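Sharing devices at the front desk: speaker notes
Branch staff day, Braltstead Library, November 2019
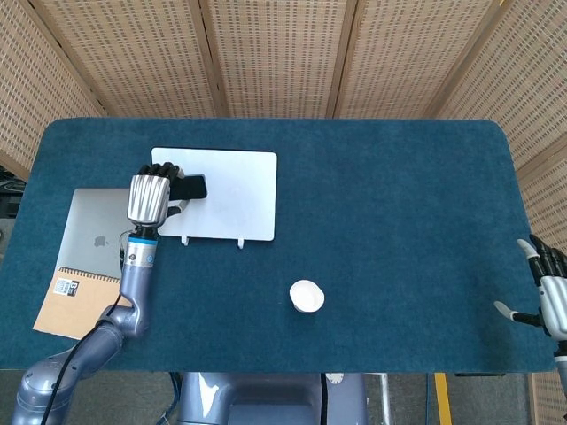 Slide 1. Phone and tablet, held together.

Start once the door is shut. Housekeeping: toilets are past the local history shelves, the tea urn is on, talk runs 15 minutes and then 10 for questions.

Say who the talk is for. Anyone who works the desk and gets asked to help with a borrower's own phone or tablet. You don't need to be good with computers. You do need to know where our help stops.

Slide 2. What people ask for

Go through these quickly, most of the room will know them.
Getting onto the library wi-fi.
Printing a boarding pass or a bank statement.
Moving photos from an old device to a new one.
Logging in to the ebook app after a forgotten PIN.

Last financial year the desk at Braltstead logged 1289 of these requests. Rerkstead doesn't keep a log yet. Mention that the log sheet is a single page and takes a few seconds per entry, and that the council looks at it when it sets desk hours.

Slide 3. Whose hands

Main point of the talk, slow down.

The borrower holds the device. We point, we read things out, we wait. If somebody pushes their phone across the desk, push it back and say, "You drive, I'll tell you where to go." It takes longer the first time. The same person is usually quicker on the next visit.

Exceptions: a borrower who can't use the screen because of a disability and asks us to do it for them. In that case repeat each step aloud before you tap. Never type a password or a PIN, even if it is read out to you. Never open a banking app.

Slide 4. Printing

The Hakala print station replaced the old one at both branches in May. Borrowers send the file by email and get a release code back. Common trouble spots:
The code goes to the junk folder.
The file is a photo of a document and prints sideways.
The card has no credit left on it.
Colour is charged at the colour rate even when there is only a small logo on the page. Offer black and white first.

If the station freezes, put the sign on it and ring the help line. Don't switch it off at the wall.

Slide 5. Photos

We get a rush of these after Christmas. Tell people to bring both devices charged, and the charger for each. Check there is room on the new one before starting. We do not delete anything from the old one, even if asked. The borrower can do that at home when they're satisfied everything has come across.

Slide 6. The Inis sessions

Bookable one-on-one help, 2 sessions a week at Rerkstead, none at Braltstead so far. Half an hour each. Flyers are on the table near the urn, please take a bundle back to your desk. If a question at the desk has gone on past five minutes and there's a queue, book them in.

Skip the next slide if running late. It's only the phone numbers and they are on the handout.

Questions

Likely ones: Can we charge phones behind the desk? No, there are power points along the window bench. Can we lend out chargers? Yes, on a library card, for use in the building. What about minors? Same rules, and a parent has to be there for any new account.

Collect the feedback forms before lunch. Return the clicker to the meeting room drawer.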